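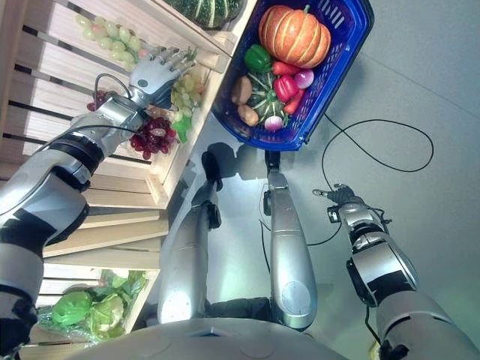 One hand among the grapes, the basket beside it.

My aunt Oanh Trương had a fruit stall for many years, and each July she paid me to sort grapes after school. So when people ask me if robots can already do the work of a shop, I think first about grapes. A carton is easy. A bunch of grapes has no good side to hold, it bends, and the berries fall if you press too much.

My friend Nhàn Tô believes that in a few years every small grocery will have one such machine. I am more careful. To hold the bunch over a basket is one part of the job. 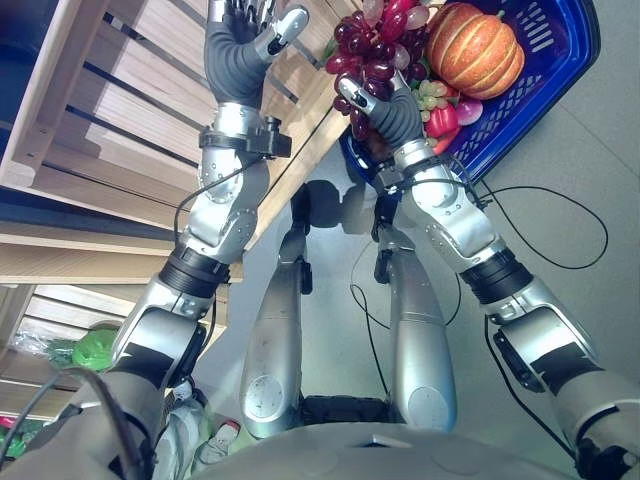 Then you must put it down gently, and not under a pumpkin. My aunt taught me this on the first day, and I still forgot it many times. She also looked for soft berries, spoke with customers and gave back the change, all in the same minute.

For washing floors I would buy a machine tomorrow. For the fruit I will wait, and I will ask my aunt again when she comes to visit.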